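Sofa covers, part two: the seat pads

2/26/26

The Flallau pads arrived and are on. For anyone who missed the July post, the sofa has a loose cover in grey-blue and I wanted something over the seat that could be washed separately. The whole cover takes two people to refit. A pad takes one.

Measurements first. The seat is 87 cm deep including the front edge, and the usable part is less once the back cushions are in. I had looked at the Warrier throws, but they are sold in one width and would have needed folding under. The quilted pad lies flat as supplied. It does creep forwards by a couple of centimetres over a week, so I push it back when I hoover.

Washing: 30 degrees, slow spin, no softener. I did try 36 minutes on the quick cycle and the quilting came out with hard creases, which took two days on the airer to drop. Use the long cycle.

Colour is closer to teal than the Muravmont listing suggested. I had expected a plain blue. The gold print is fine and hides fluff fairly well.

The other matter is that the seat has become the place where clean laundry waits. Thin things can be folded there without trouble. Heavier trousers get dropped in a heap and stay twisted until someone needs them.

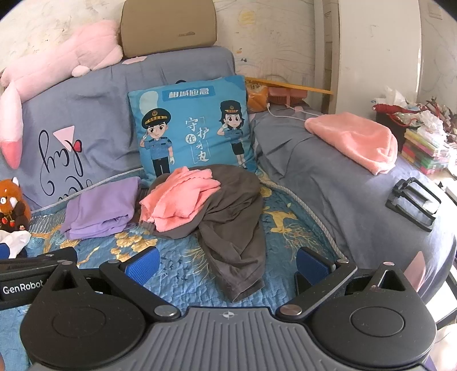 Seat pad with the print showing, laundry still to be sorted.

The purple one is folded, hence the tidier stack. Fleece I leave until last.

Next job is the arms. Flondberg do a separate arm cover – two to a pack – but I have not yet found the drop length given anywhere.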